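Skuvance open day: the simulated kitchen bench, up close

Product notes and visit report from the Havcombe showroom

If you have only seen the Skuvance package as a feature list, go and see it running! We spent most of an afternoon at the Havcombe open day in October, and the part that kept pulling people back was the simulated room, where a two-armed robot works around household furniture and visitors can switch between camera views while it moves.

Skuvance is a software environment for trying out arm and gripper control before anything is bolted to a real floor. It comes with a library of 163 furniture models and 17 room layouts, and each layout can be given its own wall, floor and trim finishes. You load a room, pick a robot, and drive it by hand or hand it over to your own controller. The demo station had both set up, with a pair of hand controllers on one side and a keyboard on the other.

What I liked most is how lived-in the rooms are. There are stickers and photos on the cabinet, scuffs on the tiles, pits and cracks in the concrete. A vision system trained on blank gray boxes gets a shock when it meets somebody's fridge magnets, so this sort of clutter earns its keep (and it's fun to look at, too). Two views from the session: 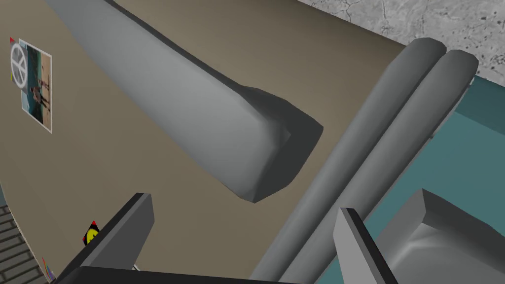
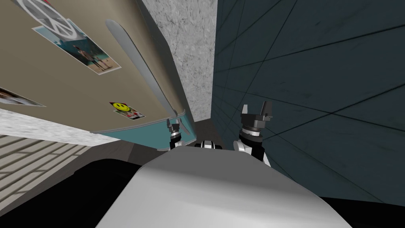
Camera placement is set in a plain panel with sliders. The wrist view is the one to use for the last few inches of an approach, and the wider body view helps you keep track of where both arms are in the room. Switching took one key press on the demo machine and I never saw it stutter, even with a line of people all wanting a turn – the staff were very patient about that.

Driving by hand takes some getting used to. My first try ended with the left arm folded up against a cupboard and no idea how to get it back out. There's a reset key for that. By the third try I was getting the grippers more or less where I meant them to go, and enjoying myself a lot.

What's in the standard package:
Room and furniture library, editable
Robot models with one or two arms
Wrist, body and free cameras
Session recording and replay
Surface finish editor

The Lindqvist add-on brings in a contact model for softer objects. It was running on a second machine with towels and sponges, and almost 800 recorded sessions were there to browse. The cloth still looks a bit stiff to me when it folds, but the sponges are great.

Seats are sold by the year, and the teaching license covers a whole classroom. The next open day is at the Cusley site in February, starting at 10 in the morning, with the same demo stations plus a longer hands-on slot. Bring your own controller files if you have them – they'll load them for you on the spot. Parking is behind the building, and the entrance is the door marked 444.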